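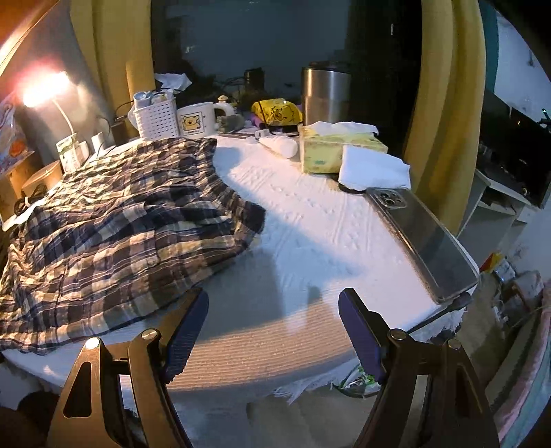

So I finally made it to the open day at the Suletti weaving mill, and wow, what a morning! Corina Ilie met us at the gate and took 16 of us straight to the looms -- bring earplugs, they are LOUD. She let me throw a shuttle on the old hand loom and I got it stuck twice. Next came the dye room, which smells like wet wool and vinegar (I loved it). I could have stayed in there until closing, plaid cloth and all.
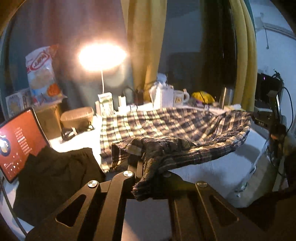 Getting there

Take the Coltora bus to the last stop, then walk 5 minutes uphill. Parking is hopeless.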